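Two-arm teleop in sim: keyboard, SpaceMouse or leader arms?

okabe_fan
Finally got my two-arm sorting task running in Trenari and I'm having a blast with it! Red tray, red and teal cubes, brown table, two arms on the far side facing me. The task is to get the red cubes into the tray and leave the teal ones alone. I've recorded 17 demos so far with a pair of SpaceMice, one per hand, and my brain is mush. For those of you who've done a lot of this, is it worth building leader arms for a job this simple?

gripwell
Congrats, the first clean demo is such a good feeling. I'd say yes, build them. I went from SpaceMouse to leader arms in May and my time per demo dropped to less than half. You stop thinking about axes and just reach for the thing.

Genji Hattori
I'd hold off. For cubes on a flat table you only need position and a bit of yaw, and a SpaceMouse does that fine. Leader arms shine when the wrist has to do something odd. Spend the money on more evenings of recording :)

okabe_fan
Yaw is what's killing me! The cubes spawn at random angles and I keep coming down on the corners.

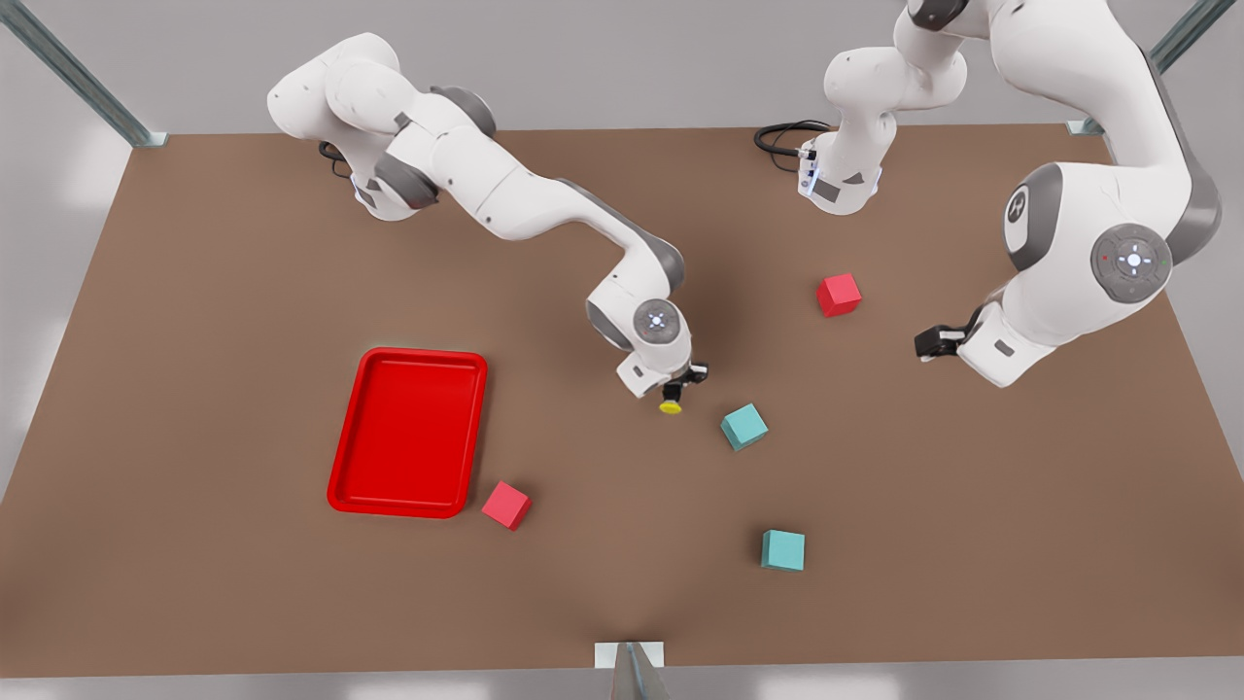 I've been starting every episode with both arms over the table and nothing in the grippers, then going for whichever red cube is closer to an arm. The trouble is I'm right-handed, so one arm gets all the nice smooth paths and the other one wobbles all over the place. Would a policy pick up on that?

gripwell
Oh, it absolutely will. Mine learned my hesitation before every grasp, a perfect little pause, every single time. Funny to watch, less fun to fix.

Shinji Yagi
You can trim pauses afterward. Noter has a filter that drops steps where neither arm moves more than a threshold you set. I ran it over 445 episodes and lost nothing I cared about.

Genji Hattori
Careful with that one. If you drop the still steps you can also lose the moment where the fingers are closing and the arm is parked. Ask me how I know.

Shinji Yagi
Fair, I keep any step where the gripper command changes, plus 6 on each side. Should have said so.

okabe_fan
Great tip, trying that tonight. And I'm still tempted by the leader arms, sorry Genji!

Genji Hattori
Ha, go for it. Just record a few with your weaker hand first so you have something to compare against.

gripwell
And post the comparison please, I want to see those wobbles.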